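Visit notes – two-arm handling demo, Brindlow
Handling and Automation, second years
Put together quickly after the visit, will tidy before the revision session. Slides from the morning talk are separate.

1. Why we went

You have done single arm pick and place on paper and in the simulator. Two arms over one table is a different job and it is much easier to follow once you've stood next to it. Also the case study in July uses the Brindlow cell, so those who missed the open day need to read all of this, not just section 4.

Host was Ignacio Iturra, who runs the bench work. Talk first, then the demo in two groups, then questions by the racking. Second group got less time at the table – sorry, the talk overran.

2. From the talk

Main points, in the order he gave them:

Arms are cheap now compared with when the site opened. The time goes into fixing them down, cabling, and getting people to agree what the task is.

They write the task as one sentence before anyone touches an arm. If it needs two sentences it's two tasks. Example given – "put the donut on the grey plate". Doesn't say which donut. Doesn't say which arm. Both of those have to be settled before you can score anything.

Teaching by showing: a person drives the arms through the job, the run is recorded, and a model is trained on the runs. For the simplest plate task they had 80 runs to begin with and it was poor. Went to 600. Better, but he was clear that the number on its own tells you little if all the runs start from the same layout. Move the plates. Swap the colours. Start the arms somewhere awkward.

Runs get thrown out. Of one batch of 194 they kept 107. Reasons for binning a run – operator hesitates, toy dropped off the table, one arm nudges the other, someone forgot to reset the plates. Work out the kept fraction yourselves, it comes up in the case study (and no, it is not a bad figure).

Software names you will hear: Lidau is their recording tool, Urley is the thing that plays runs back. Don't need to know how either works inside. You do need to know that a recording has the joint positions and the camera views in it, with matching times. If the times drift the run is useless.

3. The cell

Wooden top in a black extrusion frame, arms fixed to the frame. Arms reach inwards over the shared area. Notice how much of the table both arms can get to – that overlap is the whole point and also the whole problem.

Cameras: one looking down over the table, others at the wrists. The overhead view is good for layout and bad for the last bit of a grasp, as the gripper covers the thing it's picking up. Wrist view is the other way round. Close to, you get the fingers large and the table behind them, and the other arm can fill a good part of what's left.

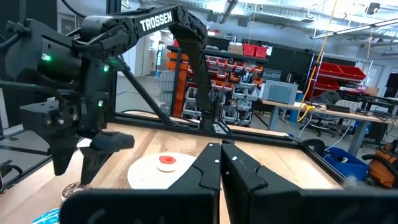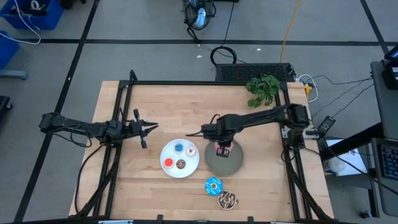 Cable runs – several of you asked. Every loop has to be long enough for the furthest reach and short enough not to catch. Ignacio's test is to drive each joint slowly to both ends by hand before anything else, and watch the cable, not the arm. Do the same in our lab please.

4. Sorting and plating task

Toy food, two plates. Toy donuts are a good choice for teaching: hole in the middle, soft edge shape, the colours are easy to tell apart, and no harm done if one is dropped. Cups and small dishes are harder. They tip.

Steps as he broke them down. Learn the names, I'll use them in the case study:

Approach – gripper goes to a point above the object, fingers open wide enough.
Descend – straight down, slow. Most failed grasps go wrong here and you only find out at the next step.
Close – stop on contact or on a set width. Set width is simpler, but a slightly bigger toy gets squashed.
Lift – clear of the plate rim before any sideways move. People forget the rim.
Transfer – the long move. Other arm must be out of the way or known to be still.
Place and release – lower, open, go up again before moving off sideways.

Note that "release" is where the toy often gets dragged along, as a finger is still touching it. He had a name for this which I didn't catch.

5. Two arms – who goes first

Three ways of doing it:

(a) Split the table down the middle. Each arm keeps to its side. Safe and dull, and you can't pass things across.

(b) Take turns. One arm works, one parks. Slow, but easy to check. A parked arm is still in the way of the camera, somebody in group two spotted this – well done.

(c) Share the space and let the controller or the trained model sort it out. What everybody wants. Needs the most data and the most careful watching.

For the coursework assume (b) unless the question says otherwise. If you want to use (c) you must say how a clash is detected and what happens next. "The robot avoids it" gets no marks.

6. Resetting

Boring but it matters. After every run the table goes back to a known start or a deliberately new one, and you write down which. At Brindlow the person driving doesn't do the reset if there are two people on shift. Loose items kept off the work surface, apart from what is in the task or put there on purpose as clutter. Clutter is useful – a model that has only seen a bare table gets confused by a coaster.

7. Questions asked on the day

Q about grip force. No force sensing in the fingers, they go by motor current. Good enough for toys. Not for eggs.

Q about lighting. Overhead lights stay on for all recording. They once recorded on a Sunday evening with half the lights off and the model was noticably worse on those layouts until more dim runs were added.

Q about jobs – see the placement page. Applications go through the department, do not email Ignacio directly.

Q about whether real food would work. He said try it and clean the fingers yourself.

8. To do before next session

Read Daneshvar, chapter on shared workspaces. Skip the proofs.

Write the one-sentence task for the plating job, then list everything the sentence leaves out. Half a page at most.

Draw the overlap area for two arms mounted on a table frame, one at the left edge and one at the back right corner. Rough sketch fine. Mark where you would park each arm and wich camera view it blocks.

Bring the sketch on paper, the projector in our room is still broken.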